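Clallus Tabletop Sorting Kit: README and data card

Welcome, and thank you for taking the time to read this before opening the crates. We know most people skip to the wiring page, and we do too when it's somebody else's product, but there are a few things in here that will save you an afternoon.

Clallus is a two-arm bench kit made by Udell for teams who want to collect and replay block-sorting demonstrations without building a station from scratch. You get the two arms with their grippers, the bordered table with its green mat, a set of baskets in different colors, a bag of soft blocks in assorted shapes, and a license for Vokunent, which is our recording and playback software. The task we ship it with is a simple one to explain: every block belongs in the basket that comes closest to its own color. It is a good deal harder to do well than it sounds, and we've grown very fond of it. 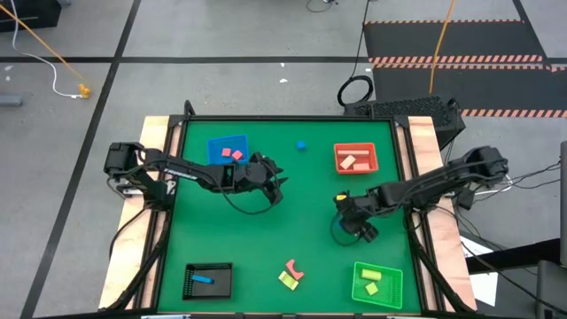
Clallus station mid-task, both arms over the mat, with loose blocks still to be sorted.

What comes with the data

The starter set that goes with the kit is called Dizon, and it holds 1264 episodes. Each episode is one run at the sorting task by a pair of arms under operator control. For each one you'll find the video from the workspace cameras, the joint positions of both arms, the gripper openings, and a short text note from whoever was driving that day. The notes vary a lot! Lucero Muñoz writes lovely full sentences and Kai Albers mostly writes "fine," so please don't train anything on the notes and expect wonders.

Video and joint readings are saved at 30 frames per second and share one clock, so you can line them up by timestamp without any fuss. We hold back 80 episodes as a test split. They're listed in the file called split.txt, and we'd ask that you leave them out of training if you plan to compare your numbers with ours or with another team's.
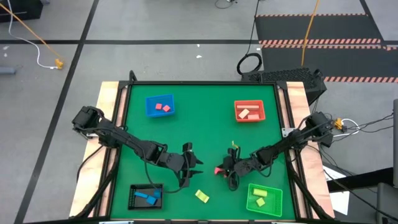
Basket choice matters more than most new owners expect, and we get more mail about it than about the arms. The colors are meant to be matched loosely, and that looseness is part of the task. The orange-red basket takes pieces that run from pale pink to tan, while the blue basket may have red-pink cubes sitting in it, and the blue blocks may turn up in the black one. So the shipped labels record where each block ended up, and a separate field, color_match, records whether we would call that a good match. If you only care about moving blocks from mat to basket, ignore color_match entirely. If you care about color, filter on it before you do anything else, or your results will look very strange and you will write to us on a Tuesday night, as several kind people have.

Setting up

Give yourself a clear stretch of floor and a table base that doesn't rock. Mount one arm on each side, facing in, and run the cables outward and down so that they stay off the mat. Leave enough slack for the wrist to turn all the way around. Then start Vokunent, choose New Station, and follow the calibration steps, which ask you to touch each gripper to the corners of the mat in turn.

Cameras can go wherever they suit your work. We like one looking down over the whole table and one low at mat level, and Vokunent accepts any mix of the two. The low view is the one that shows you the shape of a block properly, and it's a big help when you're working out where the fingers ought to close.

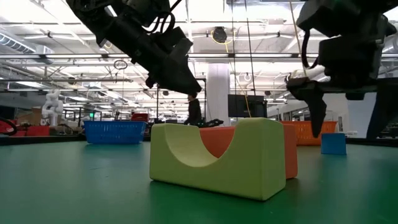
Low camera view: yellow-green block with semicircular cutout, grippers above.

Known problems

The blocks with a cutout are the hardest to pick up, and if you grasp them across the curve they tend to tip. In Dizon, 19 episodes end early after a dropped block. We kept them in, marked "incomplete," for anyone studying recovery.

Blocks that overlap in the low view can be mixed up by the tracker. The overhead view usually sorts it out, so turn on both if you have them.

Gripper pads wear down with use. Spares are in the small bag taped inside the lid of the second crate, and please do check there before ordering more.

License and support

The kit license covers use of Dizon inside your own team, for research and for teaching. If you'd like to share a modified copy outside, write to us first and we'll almost certainly say yes. Questions about the recordings go to Lucero Muñoz, and questions about the arms or the table go to Kai Albers. Include your Vokunent version and the station name with your message.

The next update to Dizon is planned for September, and registered owners will get the download link by email.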